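Sorting out the winter boots, and the rest of the back hall

We moved to Trurkstead two years ago and I have been meaning to deal with the back hall ever since. It's the room everyone comes in through, so it gets all the mud, salt and wet mitts. Last December there were so many boots on the floor that the door would only open halfway. I decided then that I'd sort it out in the summer, and I'm now nearly done.

The first job was deciding what to keep. I own boots for snow, boots for rain, a pair of hikers I bought for one trip, and old runners for painting. The hikers had 17 eyelets left out of however many they started with, and the soles were coming away at the toe. Issa Khasawneh resoled a pair for me years ago and told me to bring them back before the stitching went, which I didn't do. They went in the garbage.

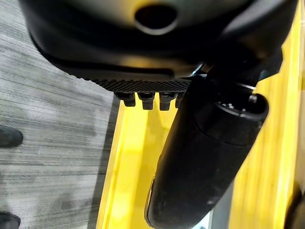

Black plastic, close up.

The rest got a proper clean. For leather I use a damp cloth, then a bit of vinegar and water for the salt lines, then conditioner once they've dried overnight. I stuff them with newspaper and keep them away from the heater. I had been using the Jirunow conditioner, but the tin ran out and the hardware store only had Clanano. It's thinner and needs a second coat, but the colour came out the same.

The insoles were the part I'd neglected. I always pulled the boots off and left everything inside, and by February they smelled. Ritva Halonen, who lives across the road and grew up with much longer winters than ours, takes hers out every night from the first snow until the thaw. I've never managed every night. Twice a week seems to do it - and a second set to swap in helps more than any spray I've tried.

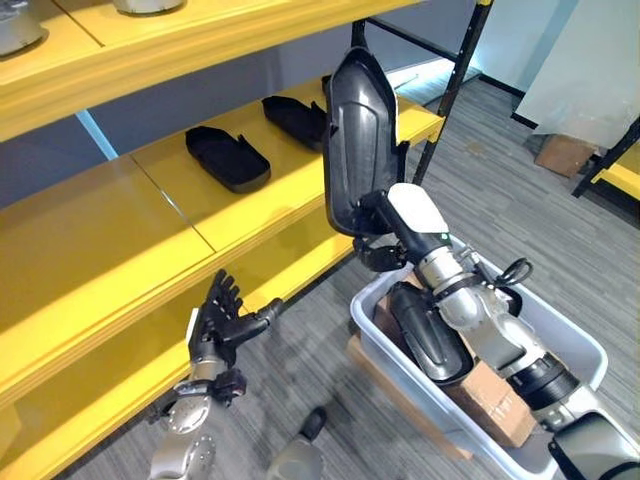

Insoles on the yellow shelf.

The felt liners can go through the wash on cold, but don't put them in the dryer. I shrank a pair that way and ended up wearing them as slippers.

I still need a boot tray. The one I want is a Georgiev, long enough for four pairs with a lip high enough to hold the melt, but it's out of stock until fall. In the meantime I'm using two old baking sheets end to end. They work, though they slide on the tile, and the dog has learned to drink out of them.

Hooks are next. The kids' coats need to be lower than ours, and the wall on that side is plaster, so I'll have to find the studs first. I'll do that after the long weekend if the weather turns.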